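Teaching a robot to take apart old servers takes a lot of practice runs. At Stumen, Karine Dhillon's group recorded 1135 of them, all driven by hand, before letting the software try anything alone.

The method, called Pomare, trains on short pieces of a job instead of the whole job.
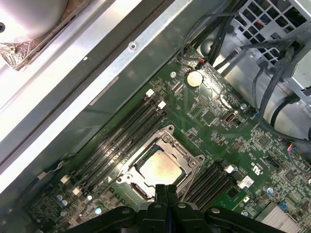
Processors are the hardest part to reach, Dhillon says. The policy has to learn a path down to the metal frame that holds the chip, and on a server board there is little room to spare. Black memory slots run along both sides of the socket, and the gripper's own fingers hide the lower part of the frame from the wrist camera. Pomare handles the blocked view by keeping a record of the last 24 camera images.

In tests on boards it had not been trained on, the system removed the processor in 58 percent of tries. An earlier version without the image record managed 20 percent. Most failures came at the latch arms. The group plans to start work on memory modules in April.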